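Cistdale Neighbors Help Board
Kitchen & Bath

Bubble wrap to protect the counter by the sink?

Posted by Hala Zein, Oct 25, 2023

Hi all! We're finally swapping the faucet over our double sink and I'm so excited, I've been wanting this since February. My worry is the countertop. It's a pinkish tan that came with the house and I love it, and it marks if you look at it wrong. I have a huge roll of bubble wrap left from the move. Can I spread that along the front of the counter while we work, or is it a silly idea? The cabinets underneath are dark reddish brown and they scratch too.

2 people found this thread useful

Bülent Tatlı
Member, 104 posts

Not silly at all, I love bubble wrap for this! Cut one long sheet and let it hang down over the front edge so the cabinet fronts get some cover too (belt buckles are the worst thing for doors, trust me). Bubbles up or down, I've done both and can't say I noticed a difference. Put painter's tape on the underside so it doesn't slide, and weigh the ends down with something flat. Then lay an old towel on top where the wrenches go. The wrap is great for bumps but a dropped basin wrench will go straight through it, ask me how I know.

Also wipe the counter first! One bit of grit under the plastic and you're sanding your own countertop. I paid 17 dollars for a fancy padded mat once and went back to the wrap within a week.

stisness_51

just use cardboard

Aydoğan
Member, 1000+ posts

Cardboard's fine until it gets soggy, and next to a sink it will. I'm with Bülent on this one, the wrap is wonderful and you can rinse it off and use it again. Two things I'd add. Empty both basins before you start, and close the drains so you don't lose a screw down there. And don't leave the plastic on overnight if there's water under it, our old counter got a cloudy patch that took ages to fade. Have fun with the new faucet, it makes such a difference to the whole kitchen!
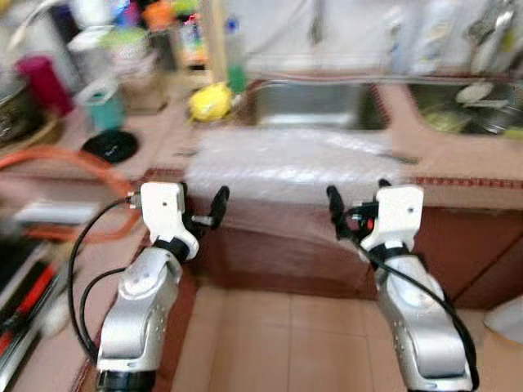
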